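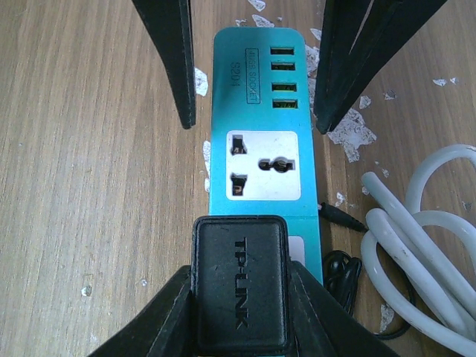 Fig. 11. Wrist view at the demonstration table: open fingers either side of the power strip, TP-LINK adapter further down.

Set-up guides > Open days and visits

Section 10: Running the table demonstration

This section covers the Rindik arm when it is shown to visitors. For ordinary bench work, go back to Section 4 and enjoy the quiet.

Before the doors open

1. Clear a space on the table for the power strip. The surface may be as scruffy as you like. The Hnatiuk site has a table with more bare patches than paint, and the arm has never complained.

2. Lay the strip lengthwise between the fingers, as in Fig. 11, with the USB end pointing back towards the top of the wrist view. If the printing on the strip reads sideways on your screen, you have it right. Do not turn the screen.

3. Move spare cable to one side. Coils may stay on the table, but keep them out of the path of the fingers. Thin black cable is the worst offender. White cable at least has the manners to be seen.

4. Open the Momon panel and choose VISIT. The arm now moves at its slower speed. Visitors will ask whether it can go faster. It can. Leave it in VISIT.

5. Bring the open fingers down on either side of the strip and stop before they touch it. Check the gap on both sides in the wrist view. One finger may look wider and more slanted than the other on screen; judge the gap at the tip.

CAUTION: The strip used for handling must not be connected to the mains. Power for the arm comes from the wall point behind the rail and from nowhere else, however handy the strip may look.

During the visit

6. Stand on the side with the stop button. Say your name, say the arm's name, and press START.

7. Let the arm complete one full pass before you take questions. Anything said while it is moving will be heard as "mumble mumble gripper".

8. To show a missed grip, nudge the strip a finger's width to the left and press START again. Visitors much prefer this part. Hanna Symonenko ran the October open day at Cusent with four missed grips in a row and got applause for each, two of them planned.

Note: If the fingers close on an adapter when you wanted the strip, press HOLD, then OPEN. Do not pull. A black adapter under black fingers is hard to make out in the wrist view, so look at the table itself before you press anything else.

9. Children may press START once each. Adults also tend to want a go – the same rule applies.

After the visit

10. Press PARK and wait for the steady light. Switch off at the wall.

11. Write the pass count from the Momon panel in the log. The count does not reset between visits. If it read 1,193 this morning and reads 1,491 now, you have had a long day and should sit down.

12. Coil the cables and put them in the tray under the table. Volodymyr Ostapchuk keeps the spare finger pads in the same tray, in a tin marked BISCUITS. Please put the lid back on.

Faults during a demonstration are listed in Section 11.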